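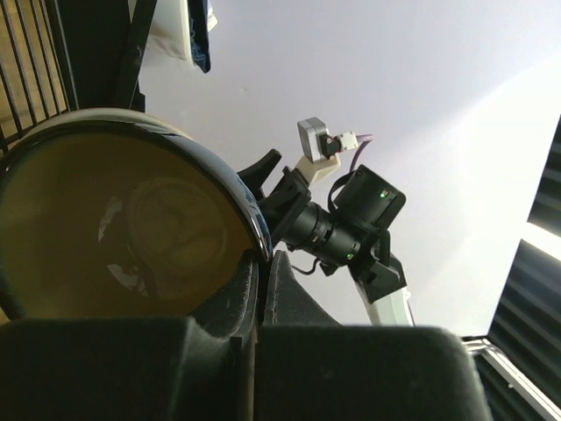
Round piece with the black rim, olive-brown inside

Kitchen & Household > Identification and Care
Thread: Round glossy black piece, no markings, what is it and how do I clean it

pebblecreek
Posted April 18, 2021
Came in a mixed box of kitchen and dining stuff I got at the Skundau resale store. The box was $20 and most of it was worth it. I can't place the round one. The rim is thick and very shiny. The inside is a murky olive brown and it reflects, but you only get a blurry version of whatever is in front of it. It measures 39 cm across. No stamp, no sticker.
Two questions. What is it, and can I use Clenix spray on it? The bottle says "hard surfaces" and nothing else.

oldmill_T
Serving tray. My parents had a set of black ones with a colored center and a raised edge like that. Warm water, dish soap, soft cloth.

quartzite
I don't think it's a tray. A reflection in the middle like that makes me think tinted mirror, the kind you set under candles. Is there anything on the back, like felt or a hanger?

pebblecreek
No hanger. The back is plain black. There's a slightly rough ring where something could have been glued on, or it could just be how it was made.

oldmill_T
A rough ring is a foot that wore down. Trays have those.

quartzite
So do candle mirrors. They have to sit on something.

hollis_rd
Could be from the Sernness line. They did a lot of black rims with brown or green centers, and the paper labels fell off the first time you washed them. I have the small ones and the centers are glossy enough that you can see the ceiling light in them. Can't swear to it from one photo.

pebblecreek
I looked up Sernness and the rims on those are thinner than mine. Color is close.

hollis_rd
They changed the rim at some point. I'd have to dig mine out to compare.

dunlinn
Whatever it is, don't use Clenix. I used it on a shiny black tray and it left a haze I never got off. It wasn't there before and it was there the next morning.

greenbucket
I've used Clenix on black gloss for years with no haze. You have to wipe it off with plain water after. If you let it sit it will streak.

dunlinn
I did rinse it.

greenbucket
Then maybe yours had a coating. Mine are solid all the way through.

oldmill_T
Neither of you knows what this one is made of, so I'd stay with dish soap. Try a spot on the back first.

pebblecreek
OK, soap it is. Is there anything that helps with fine scratches? There are a few on the rim that only show when the light runs along the curve.

greenbucket
Lanz makes a plastic polish in a tube, $17 where I live. Works on small scratches if it's plastic. If it's lacquer, leave it alone.

quartzite
How do you tell?

greenbucket
Tap it with a fingernail. Plastic sounds dull. Lacquer over wood also sounds kind of dull. OK, that's not a great test. Weight is better.

pebblecreek
Washed it with dish soap and the smudges came off. The middle is still blurry, so I guess that's the finish. I tapped it and it sounded like a thing being tapped. Kitchen scale says a little under 2 pounds.

oldmill_T
Tray.

quartzite
Still say mirror. Put a candle on it.

hollis_rd
Found my Sernness ones. Rims are thinner than yours, like you said. The larger sizes may be different, I only have the small.

pebblecreek
Thanks. I'm keeping fruit on it for now. Leaving the scratches.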